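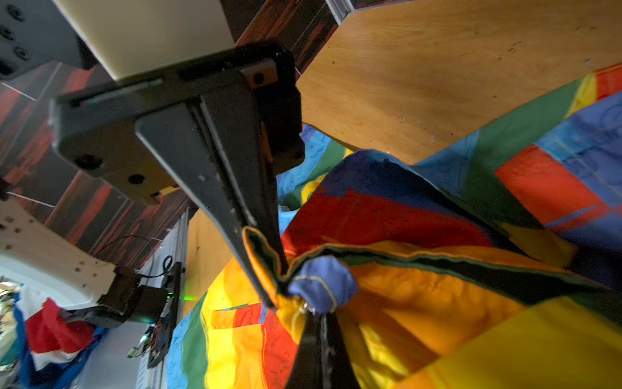 About us

I started Standstead because I was fed up with missing my own club's away matches. We built a small app where fans could swap spare tickets and share lifts, and 32 people signed up, most of them from the same end of the ground. We've got 800 members now and I still answer the emails myself (slowly, sorry!).

These days we look after supporter memberships for four clubs, including Womberg and Hudmont. Fans log in, renew their season card and vote on things like kit colours, goal music and what goes in the pies. The Womberg pie vote got 400 replies and a fair bit of shouting – I loved it.
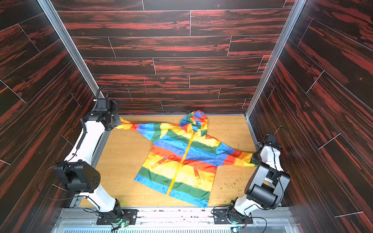

Page last changed: 13th March

We don't sell tokens or coins, and your vote costs nothing once you're a member. Cloutier handles the card payments, so we never see your bank details.

If your club is small and its membership list lives in a tatty notebook, get in touch. We're happy to start with the notebook – Hudmont did, and we had them up and running by November. Use the contact form, or find me at the Womberg home games, usually near the tea hut.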